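Home News Events Archive Contact

Kellville lab is teaching an arm to tidy up, one square at a time

21 Jul 2019

I stopped by the Zulotora workshop in Kellville to see how you get a robot to learn a chore, and wow, it takes a lot of repeats! Rajkumari Srivastava and Ashok Saxena are collecting examples for a learning system they call Curkis. The plan is 1000 recorded runs, and they had 43 in the bag when I got there (they started over once, back in March, after changing the gripper).

Each run goes like this: Ashok steers the arm by hand through a pair of controllers, picks up a block, and sets it down in whichever square Rajkumari calls out. The wrist camera records the whole thing along with the arm's movements. Then they move the block and go again. I got to try it and needed three attempts just to get a decent grip, so I have a lot of respect for Ashok's patience.

The squares are blue tape on a gray tabletop, and the block is a pale one that shows up nicely against it. Rajkumari told me the fumbled runs get saved too, with a tag, so Curkis can see what a miss looks like.

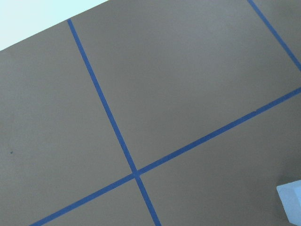
What's next

Two more people, Wakana Kamata and Frauke Gerlach, will start taking turns at the controllers. I'm going back when they hit the full 1000, and Ashok says I can bring snacks.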